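Clearing a Bin Is Still Hard Work

Thomas Bellini

Every November the trade shows bring out another machine that folds a towel. The towel is always the same towel, dry, flat and placed square to the arm. I have spent most of my working life on packing lines and I would like to argue for a duller test: give the machine a container of mixed small goods and ask it to empty the lot, one item at a time, with no person standing by.

Sorting of this kind fills the day in any returns room, and it fills a fair part of the evening in any house with children. A person does it while thinking of something else. The arm has to settle three matters for each item, namely where it is, where to hold it and what it will do when touched. Rigid parts of known shape are largely solved. At Dellberg, where I ran the second shift, a fixed arm placed 3,330 identical caps between stoppages, and we thought little of it.

Mixed goods are another matter.

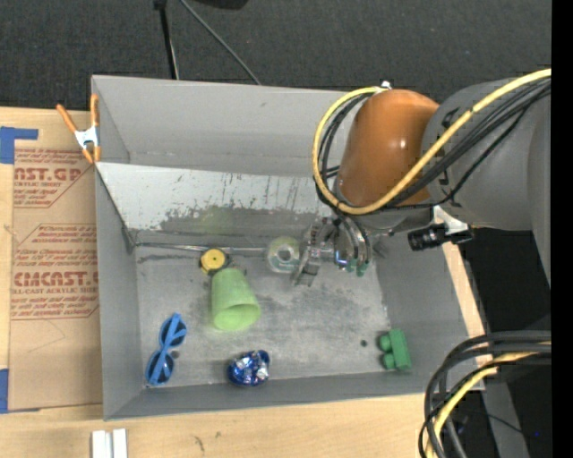 Gripper over a bin holding a cup, a roll of tape, sunglasses and other loose items.

Take the cup. Lying on its side, it offers a rim and a curved wall, and a gripper that closes on the wall a little off centre may roll it away. Clear or translucent tape is awkward for depth cameras, which tend to return noise or the surface behind. Crinkled foil throws bright reflections and changes shape under load. Sunglasses have thin arms and wide lenses, so a grasp that holds may still do damage. Each case has a known remedy. The trouble lies in having all the remedies in one controller and choosing between them within a second or two.

Then there are the walls. Slanted sides help a human hand and hinder a wide gripper, because an item close to a wall leaves no room for the outer finger. Suction avoids part of this and fails on anything porous or creased.

Covadonga Echevarría, who fitted the Orus cells at our Baird site, takes a kinder view. She holds that nearly 100 picks with one miss is good enough if the miss is noticed and tried again. I accept that for a warehouse. In a kitchen, the miss may be a glass.

My own threshold is modest. I want 50 bins, filled by someone outside the project, cleared without help, with every failure reported. The Skido brochure on my desk gives a pick rate to one decimal place and says nothing of what was in the bin. Until that is printed beside the rate, I would keep the staff.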